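2 min read

Search this site...

Okay, coffee people, I got a good one for you! Festero is knocking 15% off every bag of whole beans through the end of August, and yes, that includes the Sketach dark roast I keep going on about. Orders over $17 ship free, so two bags gets you there easily.

I tried the code last night on a bag of dark and a bag of decaf (for my evenings, don't judge) and it went right through. Type IREDIA at checkout, all caps, and hit apply before you put your card in. I forgot that part the first time and had to start over.

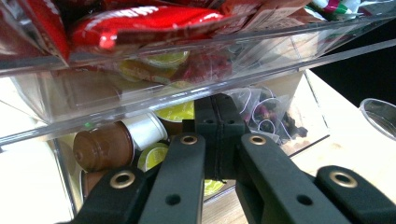
The code won't stack with their subscription discount, so if you're already signed up, check which one saves you more. They say it's good for the first 334 orders, and I have no idea how fast those will go. I'm getting one more bag for my sister!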